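Print this page | E-mail this page

Geldale packing site puts robot arms on the weighing bench

Mendbridge, 2019-03-05 – Geldale, the mixed-goods packing firm, has started using a pair of robot arms to weigh and sort small items at its Mendbridge site. The arms were set up in January by Tripathi, the automation company, and now work the day shift next to the existing packing line.

Geldale employs 180 people at Mendbridge. None of the jobs on the weighing benches are being cut. Three packers who used to weigh fruit by hand have moved to order checking and to looking after the new bench, on the same pay and hours.

"Weighing is the job people asked to come off," said Babita Dhillon, site manager at Geldale. "You pick up a piece, put it on the scale, write it down and do it again until break. We would sooner have our staff dealing with the orders that need a person to look at them."

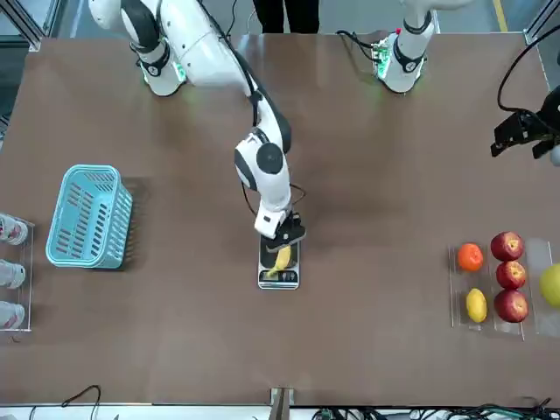 The bench handled 866 items in its first full week. Fruit goes on the scale one piece at a time, and any item the arms fail to pick up is left for a member of staff to deal with. Staff can stop the arms at any point during the shift.

Each of the three packers had two days of training from Tripathi – one in the classroom and one at the bench. They learned how to restart the arms, change the layout of the racks and report faults.

Lefteris Alexiou, who led the work for Tripathi, said the packers had already asked for changes. "They wanted the racks nearer the front so they could refill them without stretching. We moved them the same afternoon."

Geldale will review the bench with staff before deciding whether to fit a second one at its Itdale site.

Print this page | E-mail this page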